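Folding, Hanging or Rolling? How Knitted Clothes Keep Their Shape
Student project report, Textiles and Home Studies
3/22/18

Why we chose this topic

Everybody in our group owns at least one jumper with shoulder bumps from a hanger. That was really the start of it. We had been set an open project on looking after clothes, and when we compared wardrobes we found that we all stored the same sort of things in completely different ways, and all of us were sure our own way was right. So we decided to test it properly!

Our question was: which way of putting away a knitted top leaves the fewest creases and changes its size the least?

What we used

We worked with eight tops, all fine knits in plain colours. Four were T-shirts from Drima and four were thin jumpers from Lusine. Some came from home and the rest were from the school's box of spare clothes, so they had been worn and washed plenty of times before we got them. We also had plastic hangers, a shelf in the textiles room, two drawers, a tape measure, safety pins for labels and a bottle of Virág washing liquid. The total weight of the jumpers in the first wash was 600 grams, and we kept the same load for every wash after that.

What we did

Each top was washed on a cool programme, dried flat on a towel and measured across the chest and from the neck to the hem. Then it was stored in one of four ways: folded in thirds on the shelf, rolled in a drawer, put on a hanger, or simply dropped in the other drawer in a heap. We called the last one the bedroom floor method. One T-shirt and one jumper went into each group.

We left them alone for a week, then took them out, measured them again and gave each one a crease score from 0 (smooth) to 5 (needs ironing before anyone sees it). After that we washed everything and swapped the groups round, so that by the end every top had been through all four methods.

Scoring creases turned out to be the hardest part. In the first week our scores for the same T-shirt went from 1 to 4 depending on who was looking. We fixed this by agreeing on a set of sample creases made in a spare piece of jersey, which we pinned on the wall by the window and compared everything with. It made a huge difference – the scores in the second week hardly disagreed at all.

What we found

Rolling did best for the T-shirts. They came out with a few soft lines and most of those dropped out after a couple of minutes of wear. Folding was close behind, but left a sharp line across the chest if the pile on top was heavy.

For the jumpers, folding won easily. The hanger was the worst for shape: one Lusine jumper grew 2 cm in length in a single week, and it didn't go back until it had been washed. We were amazed by that, as it is such a light jumper.

The heap scored badly for creases, as you would expect, but it hardly changed the measurements. A heap doesn't pull on the cloth in one direction the way a hanger does.

Looking at dark fabric

Dark colours gave us a problem we hadn't planned for. On a pale grey top a crease shows up as a thin shadow and you can score it straight away. On navy it is much trickier, and we had to keep turning the cloth towards the light.
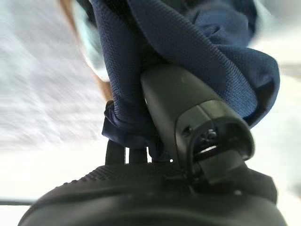
We ended up scoring all the dark tops next to the window, and feeling along the cloth with our fingertips as well as looking. Touch was surprisingly good at picking out a sharp crease from a soft fold. If we ran the project again we would do it for every colour, and we would have one person score with their eyes shut to see how well it works on its own.

What we would change

Eight tops is a small number, and ours were all fine knits. We would love to try chunky wool, and something with a bit of stretch in it. A week may also be too short, when plenty of people leave their winter jumpers put away from March until autumn. We asked to borrow the Tanelum storage boxes from the drama cupboard for a longer test, but they were full of costumes for the spring show.

We also forgot to write down how warm the room was. The radiator under the shelf was on for part of the time, and the folded tops may have had a slightly easier week than the ones in the drawers.

Our own wardrobes have changed a bit since we finished. The jumpers are off their hangers and three of us now roll our T-shirts – the fourth still says the chair is fine.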